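Bin picking: wrist cable keeps tripping collision check near right wall

Skistley forum > Motion planning > Grasping

hmeinecke_e
KUKA arm over the grey bin, red and green blocks, planner is ours on top of Nerkier 4. Picks along the right wall are killing me.
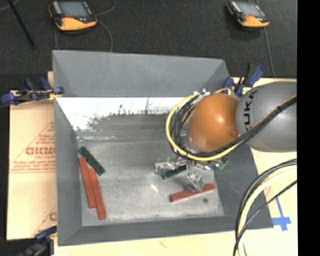 Annelore reckons the wall margin is the problem and the cables have nothing to do with it, so drop the padding and see what the planner gives back before touching anything else.

Fair enough, but I've been there. Padding on the bin mesh down to 7 mm and the left cluster plans fine. The red one under the finger, no. IK is found, approach is found, then the retreat gets rejected every time. Log says link_6_dress vs bin_wall_right. That's the dress pack capsule I put round the wrist cables. Without the capsule it plans in 80 ms, with it I hit the timeout.

Anyone modelling the cables properly, or do you all just delete them and hope?

stoecker_h
How fat is the capsule?

hmeinecke_e
69 mm radius. Covers the yellow loop with a bit of slack. I know it's big

stoecker_h
Well there's your answer. One capsule round a loop that size is mostly air. Split it in 4 smaller ones, chain them along the loop. Checker hardly notices the extra shapes.

toprak
Disagree with splitting. The loop moves when the wrist turns, chain of capsules fixed to link 6 is wrong the moment joint 6 goes past a quarter turn. You'd be trading a conservative model for a wrong one. Keep the fat capsule, restrict joint 6 instead, and pick the grasp yaw that keeps the loop facing the middle of the bin.

For parallel fingers on a long block you've got two yaws anyway, 180 apart. Is your sampler even trying both?

stoecker_h
Restricting joint 6 costs him half the grasps in the corners though. Bins aren't tables. I'd take slightly wrong capsules and a slower retreat over no plan at all

toprak
"slightly wrong" until you rip a connector off. We did that in March on the Cruzado cell, arm was out til the new lead turned up. Not keen to do it again

hmeinecke_e
Checked the sampler. It dedupes symmetric grasps before IK. Sooo the second yaw never gets there. That one's on me, I wrote the dedupe to save time on the big Bomano scenes and forgot.

Will move it to after IK and rerun tonight.

a_buschmann
Still say look at your wall pose too. Where's the bin transform coming from? If it's from depth and the floor has shiny patches you can get the plane fit tilting on you, then the walls lean with it. I had a wall in the planning scene sitting well inside the real one and blamed the arm model for ages.

hmeinecke_e
Bin is clamped and the transform is static, measured by touching off the corners. Depth is only for the blocks. But yeah there's a bright white patch along the back and the segmentation does go a bit mental there, masks with holes in them. Haven't had a block land in it yet this run so haven't chased it.

a_buschmann
ok static is fine then, ignore me on the walls. Touch off again if anyone's bumped it tho. Clamps creep.

For the bright patch just mask on saturation before you do anything clever

henrike_s
Two cents from the perception side. Are the two reds lying next to each other on the left coming out as one instance? Same colour, long sides close together, that's the classic. Colour threshold plus connected components will merge them and the grasp centre ends up on the gap.

hmeinecke_e
Sometimes yes. Roughly one capture in five. Currently I reject anything wider than a block, so it skips them and goes for the green first, then comes back.

henrike_s
That works until they're the only two left. Then you loop forever. Try an edge split on the mask, or have it nudge one with a closed gripper and recapture.

toprak
+1 for the nudge. Cheap to write. Make sure the nudge motion goes through the same collision check as the picks, people skip that becuase "it's only a push"

hmeinecke_e
Update. Dedupe moved after IK. Right wall red now plans with the fat capsule still on, flipped yaw, joint 6 nowhere near the limit. Planning time is worse, obviously, twice the candidates. Can live with it.

Greens hard up in the right corner still fail on both yaws. So stoecker might get the capsule chain after all, just for corners.

stoecker_h
Told ya. Drive them off a lookup on joint 6, few poses, interpolate between. Then toprak can sleep

toprak
If it's a lookup on joint 6 I've got no argument. Post the config when you've got it, I'd use that.

hmeinecke_e
Will do. Probably after the nudge thing, that's the one stopping me emptying the bin unattended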